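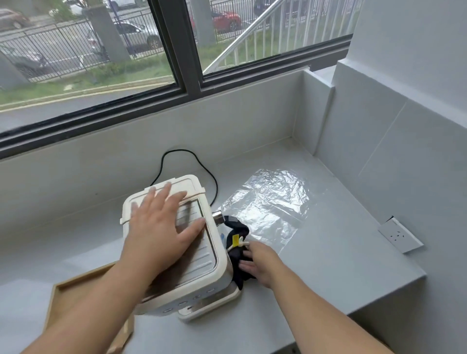
Notes for the Sunday talk, upstairs room, 20 minutes plus questions

(Remember: water, clicker, don't stand in front of the screen like last time.)

Hello everyone, thanks for giving up a bit of your Sunday. I'm going to tell you about the open day I went to at Wustus, over in Mavport, and what I learned there about teaching robots to do housework. I'm not an engineer, so if you are one, please be kind, and save the hard questions for the end when I'll pass them straight back to you.

I went in November. I'd signed up online months before and forgotten all about it, then a reminder popped up and I thought, oh go on then. Train to Mavport, then a bus that goes all the way round the harbour for no good reason (pause here, the locals will laugh at the bus).

What I expected: a big shed, yellow arms swinging about, sparks, possibly a hard hat. There is a bit of that. The first stop on the tour is the hall where they keep the packing arm, and it's very impressive and very loud, and you stand behind a line and watch it put boxes into bigger boxes. I took far too many photos of it and every single one is blurred.

The second stop was the one I've come to talk about. They call it Pekgate, which is their name for the whole household project, and it's all about ordinary jobs. Wiping down, folding, putting things away. The sort of thing I'd pay good money never to do again!

The idea, as it was explained to us, is that you learn a job by watching somebody's hands. So people do the jobs, at normal speed, in normal kitchens, and it gets recorded from roughly where their eyes would be. Then somebody else goes through it all and labels what's going on. Then it goes into the training.

SLIDE: coffee machine. Leave it up for a while.

So, you've had this one up since you sat down. Cream coffee machine, or at any rate something that looks very like a small espresso machine, on a pale grey worktop by the window. One hand flat on the top, the other with a black cloth bunched up against the side. I'd guess most of you have stood exactly like that at some point this week.

Now, have a go with me. Put your left hand flat on your knee. Press a bit. Now pretend to rub something with your right. Feel how the left one joins in? You weren't told to hold on, you just did it. On the tour they spent ages on this. The hand with the cloth gets all the attention, but the steadying hand is doing a job as well, and a machine has to be taught both of them. Push too little and the thing slides away from you, push too hard and you've got a cracked lid.

(Let them play with this. Somebody will do it to their neighbour.)

Then there's the cloth. I asked what was the worst thing to teach and was told straight away: anything floppy. A mug is the same shape whichever way you pick it up. A cloth is a new shape every second. Look at how it's scrunched by the side there, just under that little silver nozzle. You'd have to work round the nozzle without thinking about it. And over to the right there's a sheet of crinkly clear plastic, all shine and creases, which is another horror for a computer to make sense of. I had no idea see-through things were such a pain until that afternoon.

And the window! Cars, a fence, somebody standing outside by a post. You and I ignore all of it. The software has to learn to ignore it too, and they'd rather have it learn with real windows and real streets than with a blank wall behind.

NEXT SLIDE: numbers (just the one slide, promise)

412 people came through on the open day. They told us Pekgate had 2,826 recordings of kitchen jobs labelled so far, and that 749 of those were wiping and cleaning. I'd have thought that was plenty. The woman next to me thought so too, and we were both told very politely that it wasn't nearly enough.

NEXT SLIDE: the demonstration

Right, the demonstration. Big crowd, everyone on tiptoe. They had a pair of arms on a stand, with the grippers built for them by a firm called Şimşekoğlu (say it slowly: SHIM-shek-oh-loo, practise on the train). The job was to pick up a cloth and wipe a tray.

First go, it picked up the cloth and then just sort of held it there, like me when I walk into a room and forget why. Second go, it wiped one end of the tray beautifully and left the other end alone. Third go, it did the lot, slowly, and we all clapped. I clapped harder than I have at some weddings.

I liked that they let us see the first two. It made me trust the rest of what they said.

Things people asked on the day, in case they come up:

When can I buy one? They wouldn't say. I tried twice.

Is it safe near children? The arms stop if you touch them. We were allowed to try, and yes, they stop.

Who does the recordings? Ordinary people, after a short training session. I was very tempted.

Was there cake? There was, and it was gone by three.

If you fancy going yourselves, they're planning another open day and I've put sign-up slips by the door. Wear comfy shoes, and get to the second stop early or you'll be stuck behind somebody tall.

Questions. (Lights up first, switch is on the left.)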